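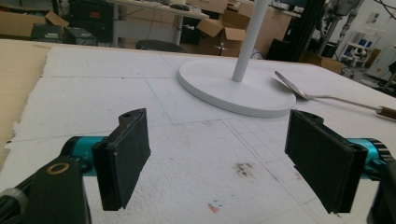 Delwyn Pirihi wrote to ask whether a shop scale needs a new certificate after it has been moved from one counter to another in the same store. In most cases it needs a level check and a corner test, and the existing certificate stays valid if both readings fall within tolerance. A move to a different building is treated as a new installation.

Questions of this kind make up a large part of our work. Gikar tests, adjusts and repairs weighing equipment for food stores, bakeries, feed mills and small manufacturers. We do not sell scales, and we take no commission from companies that do.

What we service

Counter and deli scales, bench scales, floor scales and hanging scales up to 5 tons. Laboratory balances are accepted at the shop only. Truck scales are outside our scope; we pass those requests to Jallitz.

How a test is done

The instrument is powered on and left to settle for the warm-up time given in its manual. The technician levels it, zeroes it and exercises it once near full capacity. Readings are then taken at increasing loads, at decreasing loads and with the load placed off center. A repeatability run of 10 weighings follows on any scale used for prepackaged goods. Results are recorded before adjustment and again after, and both sets appear on the report. If no adjustment was made, the report says so.

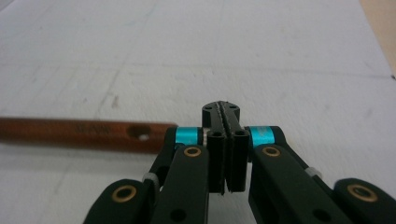

Page last updated: Apr 26, 2026

Reference weights

Our working weights are compared against a reference set that does not leave the shop. The reference set goes to an outside laboratory every March. Field service is limited that month, and floor scale appointments should be booked ahead. Cast iron weights with chipped paint are pulled from use until they have been repainted and compared again.

People

Angeliki Margaritis manages the shop and signs all reports. Stavros Giannakopoulos handles field service and load cell replacement. Scheduling and billing go through Iraklis Gkikas. 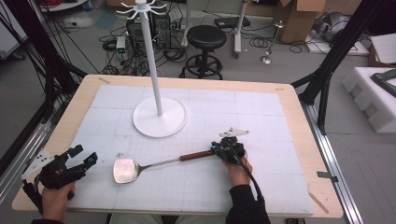 Photo credit: Danai Mitsotakis-Vlachou

Service agreements

We currently hold 158 service agreements. An agreement covers one scheduled test per instrument per year, travel and minor adjustment. Parts are billed separately. Agreements formerly held with Andreadis were transferred to us on their original terms, and the old contract numbers remain in use.

Contact

Gikar, 1806 Flatance Road. Equipment can be dropped off at the side door on weekdays. Please include the power adapter and the last report, if you have it.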